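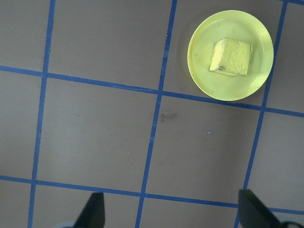 Tape grid (also taped grid, place grid) is a way of marking out a tabletop in squares using strips of coloured tape, so that plates and other small things can be set down by square. Usually laid by hand, so lines wobble a bit and squares are rarely true.

Blue tape is common – shows up well on grey or brown. The Goodall layout, named after a table game played with 4 plates, leaves part squares at the edges. Irfan Pirzada's booklet Cendness gives 2 ways of laying it, both starting from teh middle.
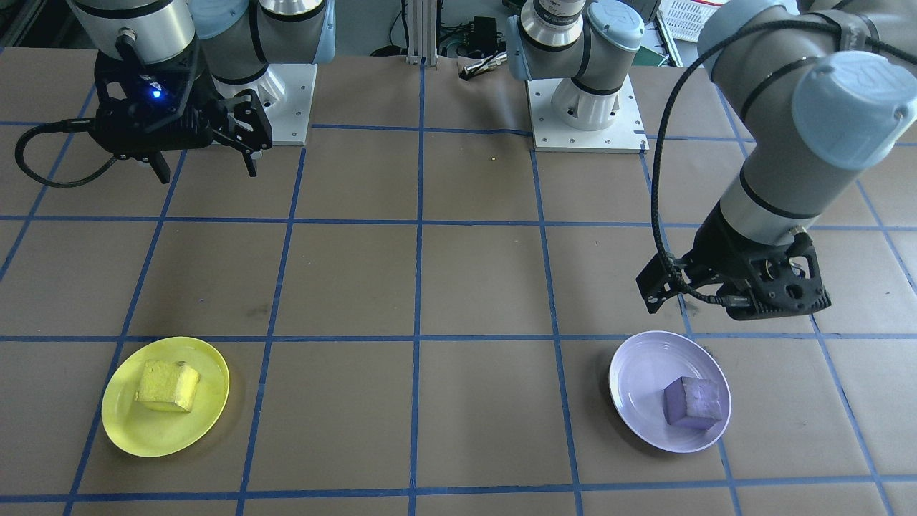
Blue tape grid on brown paper, with a yellow plate lying across a line.

Plates may sit inside a square or over a line. Rules vary.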